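**Brarari ware** is a class of painted pottery made in the upland settlement of Brarari and traded through the river port of Sudotance. It is known mainly for its figured panels, which show episodes from the local flood cycle. The excavated collection is held in the Crăciun study store and comprises 463 catalogued vessels and a larger number of loose sherds.

## Fabric and shapes

The clay is fine and fires to a pale buff. Most vessels were thrown in two parts and joined at the shoulder, leaving a ridge inside the neck. Jars and shallow bowls make up most of the collection. Lidded boxes occur only in graves.

Paint was applied before firing in two colors, a brown-black and a dull red. A white slip was added on later pieces, usually behind the heads of figures.

## Subjects

Nineteen scene types are recognized in the standard list, numbered 1 to 19 in the order of the story as it is now understood. Type 4, the building of the raft, is the most common. Type 11, the heron and the drowned gate, appears on 2 vessels only, both from the same tomb.

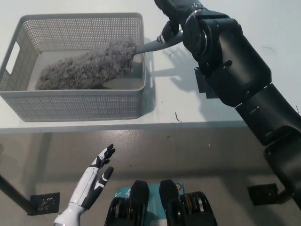

*A gray microfiber duster and perforated storage basket.*

Earlier studies read the panels as direct copies of wall paintings. This view rested on the framed borders, which resemble those in the houses at Irnano. The Irnano paintings are now placed later than the first figured jars, and a shared source in textile design is generally preferred. No textiles survive from either site.

Figures are shown in profile with the eye drawn from the front. Rank is marked by height and by the number of bands on the sleeve. Water is drawn as stacked wavy lines, which run across the bodies of people below the surface.

## Dating

The ware is divided into Early, Middle, and Late phases on the basis of rim form. Figured panels begin in the Middle phase. In the Late phase the scenes are reduced to single figures, and the order of the story can no longer be followed from one side of a vessel to the other.

## Collection

The store at Crăciun holds 3000 sherds in addition to the catalogued vessels. Sherds are filed by trench and layer, except for those from the first season, for which the layer was not recorded. A revised list of scene types was issued in June and keeps the older numbering.

## See also

- Irnano wall paintings
- Sudotance river port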